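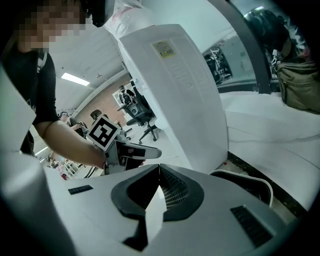 Plastic wrap left on top of tall white appliance, ok to run it?

Ploto_shop
We have a tall white unit in our workspace, glossy front, got a yellow warning label up near the top that I can't make sense of half of. Came with the place. Somebody stuck a crumpled plastic wrapper on top and it just lives there now. Next to it is a gray unit with black vents, one big oval one and a slatted one. Question is does stuff on top matter? And how much room between the two? Ours are pretty close. Manual long gone. Also how do I clean the oval vent, it has a tiny grid with mesh behind it and I dont want to poke a hole in it.

Skondar
Take the plastic off. Takes two seconds. Light wrap can slide down or get pulled against a vent, then the thing runs hot or shuts itself off. Read the yellow label first, before anything. If the print is too small take a pic with your phone and zoom in, that's what I do with all of mine.
For the vents: unplug, wait a bit, soft brush on the vacuum, low suction. Go along the slats not across. Mesh same way but barely touch it. No wet rag, no spray. If the mesh lifts out it can usually be rinsed but check for your model, some are glued in.
Spacing depends on the unit. Model number should be on a plate on the back or side, type that in plus "manual" and you'll probaly get a pdf. I keep mine around 40 cm apart, never had trouble, but thats just my room.

laxdal_2
what he said. also dont stack boxes on the gray one

Brinis
Disagree a little on the vacuum, I only use a dry paintbrush. Vacuum cracked a grid on me last July and the replacment was 100 bucks plus shipping. Brush is slower, fine by me. Do it every month or so if your place is dusty.

Contact us | Copyright Community Help Pages | Back to top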